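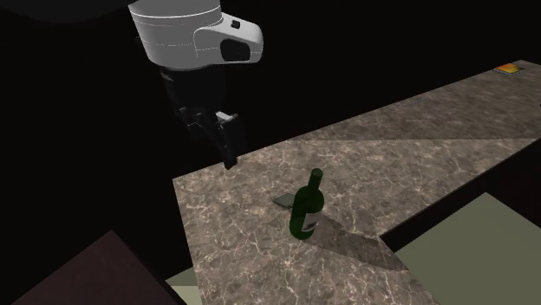 シミュレーション操作実習班について

5月19日
文：エヴァリスト・リナルディ（実習班担当）

ナサリ工科学院のシミュレーション操作実習班は、制御情報科に置かれた通年の課外実習です。計算機上の台所環境でロボットアームを動かし、卓上の物体に対する把持と移動の課題を、設定から評価まで学生が受け持ちます。実機を使う授業は別に開講されており、本班の活動は環境の構築、動作データの記録、方策の学習、評価の四つの作業に限られます。

在籍者は現在52名です。学年による区分はなく、基礎課程の「座標変換」と「プログラミング演習」を修了していれば参加できます。学外からの聴講は受け付けていません。

沿革

本班の前身は、制御情報科の有志による輪読会です。当初は運動学の教科書を読み、例題を手計算で解いたあと、結果を簡単な描画プログラムで確認していました。描画の対象が二次元のリンク機構から三次元のアームに移った段階で、物体との接触を扱う必要が生じ、物理計算を含む環境へ移行しました。その年の12月に学科の承認を受け、現在の名称になっています。

輪読会の形式は今も残っています。毎週の集まりの前半を文献の講読に充て、後半に各係の作業報告を行います。講読の担当者は式の導出を省略せずに板書することとし、配布資料のみの発表は認めていません。

環境と機材

標準環境は「Hillex」と呼んでいる台所の模型です。石目模様の天板を持つカウンター、台座に固定した白いアーム、先端の黒い二指グリッパで構成されています。カウンターの形状は折れ曲がりを含み、奥側の区間と手前側の区間では到達可能な姿勢の範囲が異なります。物体の初期位置は課題ごとに設定ファイルで指定し、乱数による変動の幅も同じファイルに記述します。

物体の模型は「Longo」という共有の保管庫で管理しています。瓶、缶、食器、野菜などの形状データに、質量、摩擦係数、衝突判定用の簡略形状を付けて登録します。見た目の形状と衝突形状が一致しない場合は、差異を登録票に明記しなければなりません。過去に、鍋の取っ手の衝突形状が登録から漏れており、指が取っ手を通過したまま評価が進んだ例があります。この件以降、登録票の確認は本人以外の班員が行います。

保管庫に登録されている模型は126点です。利用頻度の低いものも削除せず、更新停止の印を付けて残しています。古い実験を再実行する際に、同じ模型が必要になるためです。

計算機室の端末は予約制です。学習の計算は夜間に投入し、日中は環境の確認と記録作業に使用します。描画を伴う処理と伴わない処理は別の待ち行列に分けてあり、投入時の指定を誤ると計算時間が大きく変わります。初回の投入は係の班員と一緒に行ってください。

課題の構成

年度の前半は共通課題、後半は各係の自由課題を実施します。

共通課題の物体には、立てた状態のワインボトルを使います。瓶は重心が高く、接触の高さと向きによって倒れやすさが変わります。円筒部では指の閉じる方向にほぼ制約がありませんが、肩から首にかけては径が変化し、平らな指パッドとの接触が不安定になります。同じ瓶に対して複数の把持候補を計算し、候補ごとの余裕を比較することが最初の提出物です。

瓶のそばには、灰緑色の小さなブロックを置きます。単独の瓶であれば解ける計画でも、隣接物があると指の進入方向が制限されます。進入方向を限定せずに探索した計画では、下降中に外側のリンクがブロックに触れる解が混入します。衝突判定の対象に指先だけを指定している提出物は差し戻しになります。
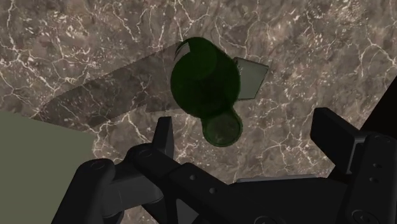

班報 第8号　6ページ

真上に近い視点では、瓶の高さ方向の情報が大部分失われます。画面に現れるのは丸い輪郭が重なった暗緑色の形であり、首と胴の区別は視点の傾きに依存します。学生が最初に誤る箇所の一つがここで、画面上の中心を瓶の軸とみなして指を下ろすと、把持位置に偏りが出ます。共通課題では、この視点の画像だけを使う条件と、離れた視点の画像を併用する条件の両方で計画を作成し、偏りの量を比較します。

影の扱いも検討項目に含まれます。天板の上の影は半透明に描画され、石目が透けて見えます。色の閾値のみで領域を切り出す方法では、暗緑色の瓶と影の境界が安定しません。照明の向きを変えた条件で同じ処理を実行し、切り出した領域の変化を報告書に記載します。石目の細い筋も輪郭抽出の雑音になるため、前処理の内容と係数は必ず併記してください。

グリッパは指が開いた状態から閉じるまでのあいだに、リンクの張り出し幅が変わります。卓上の物体間隔が狭い場合、開いた状態の外形で衝突判定を行うか、途中の開度を使うかによって解の有無が分かれます。開度の初期値は設定ファイルの既定値のままにせず、課題ごとに根拠を示して決めます。

記録と評価

動作の記録には、操作者が手元の入力装置でアームを動かす方法と、計画器の出力を再生する方法の二通りがあります。両者は別の保存先に置き、混合して学習に使う場合は比率を報告書に書きます。操作者による記録には停止や手戻りが含まれますが、保存時には編集を行いません。除外する区間がある場合は、元の記録を残したまま区間の一覧を別ファイルに作成します。

評価の基準は、学習を始める前に文書で確定します。瓶の課題であれば、終了時の瓶の傾き、目標位置からのずれ、他の物体との接触の有無、所要時間を記録します。基準を後から変更した場合は、変更前の方法でも再計算し、両方の値を掲載します。成功率のみを示した報告は受理しません。試行の総数、乱数の種、環境の版を併せて記載することが条件です。

失敗した試行の記録も保存の対象です。失敗は、認識、計画、接触、時間切れのいずれかに分類します。複数の原因が重なる場合は、時刻の早いものを主原因とします。分類に迷う試行は週次の集まりで再生し、担当者以外の班員も含めて判断します。

自由課題

自由課題では、班員が物体の組み合わせと目標を提案します。提案書には、対象物体、初期配置の範囲、終了条件、使用する視点、想定される失敗を記載します。物体を増やすことだけを目的とした提案は、採択の対象になりません。追加した物体が計画または認識にどう影響するかを、事前に説明できる必要があります。

今年度は、寸法の差が大きい物体を近くに置く配置が主な題目です。大きな缶の背後や側面に小さな食器があると、視点によっては食器の大半が隠れます。アームの側でも、缶の縁を避けるために手首の姿勢が制限され、関節の可動範囲の端に近づきます。認識と運動計画の制約を同時に扱う題目として、複数の係が共同で進めています。
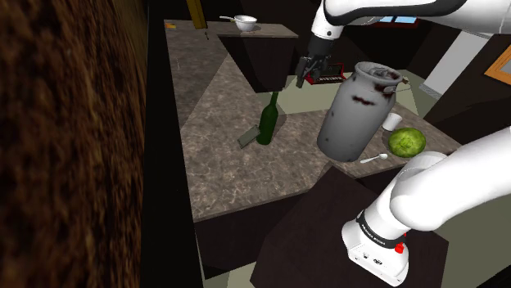 自由課題の配置。手前のカウンターに緑の瓶、灰色の牛乳缶、白いカップ、キャベツ、スプーン。

スプーンのような薄い物体は、天板との隙間がほとんどないため、上からの二指把持では指先が天板に接触しやすくなります。力の上限を設けずに指を下ろす方策は、計算上は動作しても評価の対象外とします。柄をつまむ方法、縁まで滑らせる方法など、接触を前提とした計画を検討しているところです。キャベツは外形を球で近似した版と、凹凸を残した版の二種類を保管庫に登録しており、両者で把持候補の順位がどう変わるかを調べています。

運営

班の作業は次の係に分かれています。兼任は認めていますが、評価係と方策係の兼任はできません。

環境係：カウンター、台座、照明、視点の設定を管理します。版の更新履歴を作成し、各課題で使用する版を固定します。
模型係：保管庫への登録、衝突形状の作成、登録票の確認を担当します。
記録係：操作者の割り当て、保存先の管理、除外区間の一覧の点検を行います。
方策係：学習の実行と、係数の記録を担当します。
評価係：基準文書の作成、試行の実行、失敗の分類をとりまとめます。

係の任期は半年です。引き継ぎの際には、後任者が手順書だけを使って標準環境を起動し、共通課題の試行を最後まで実行します。途中で前任者への質問が必要になった箇所は手順書の不備として扱い、前任者が修正します。

発表と公開

成果は班報と学内発表会で公開しています。班報の原稿は各係が作成し、担当教員が記号と単位の統一を確認したうえで掲載します。図には、環境の版と視点の名称を対応させた一覧を巻末に付けます。学内発表会では、各組が評価結果の説明に続けて、主な失敗の再生を行います。

設定ファイルと評価用の処理は学内網から取得できます。模型の一部には再配布を認めない条件が付いているため、保管庫の全体を学外に公開する予定はありません。

参加を希望する学生へ

参加申請は制御情報科の事務窓口で受け付けます。申請書のほかに、同次変換行列を使った短い計算課題の提出が必要です。計算課題は選抜を目的としたものではありませんが、誤りがある場合は修正後に再提出してください。

初回から数週間は、既存の設定ファイルを読み、物体の初期位置を変えて結果を記録する作業が中心です。ここでは方策の学習は扱いません。座標系の取り違え、角度の単位の混在、視点名の誤りなど、後の段階で発見が難しくなる誤りを、この期間に一通り確認します。

作業は約6名の組で進めます。組の編成は係の配置と学年を考慮して担当教員が決め、年度の途中での変更は原則として行いません。欠席が続く場合は、組の他の班員が記録を引き継げるよう、作業状況を共有記録に記入してください。

見学は週次の集まりに限り可能です。希望者は前日までに窓口へ申し出てください。端末の操作は班員が行います。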